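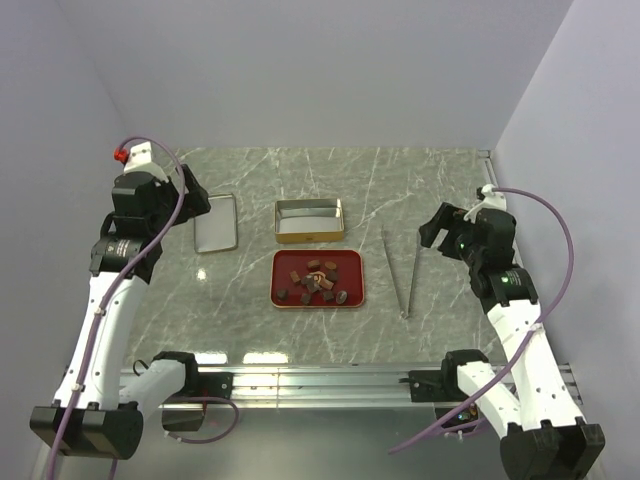
4. Filling the Tin

This section covers packing loose chocolates from the serving tray into the Tarano hinge-free tin. It applies to the Brindside gift set and to refill packs.

4.1 Before you start

1. Wipe the work surface and let it dry. Stone tops hold moisture in the veins.
2. Take the lid off the tin and lay it flat to the left of the tin.
3. Set the open tin behind the red tray, with its long side facing you.
4. Check the inside of the tin for dust or metal filings. Do not rinse.

CAUTION: The cut edge inside the tin may be sharp. Do not run a finger along it. 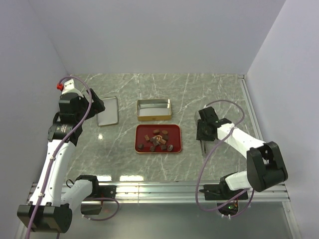
5. Gather the pieces toward the middle of the tray – they are easier to grip there than against the rim.

4.2 Transferring the pieces

1. Hold the tweezers 2 cm above the tips.
2. Grip square pieces by two opposite sides. Grip round pieces across the widest part.
3. Lower each piece to the floor of the tin before letting go.
4. Place dark squares first, then rounds, then caramel-colored pieces.
5. Stop when the layer is level with the rim. Net weight must not exceed 465 g.

NOTE: Ring-shaped pieces break easily. Lift them by the outer edge only.

NOTE: Some 6 minutes should be allowed for a full tin. If the coating begins to mark, stop and cool the tray before continuing.

4.3 Checking the lid

Look over the lid before closing. Reject it if the rim is dented. Replacement lids are ordered from Curnenau under the tin size, not the set name.

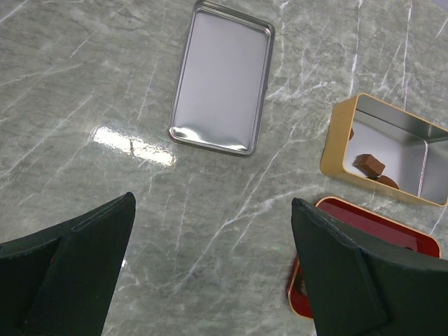 Fig. 4-2. Open tin with two brown pieces inside and separate silver tray-shaped part, empty.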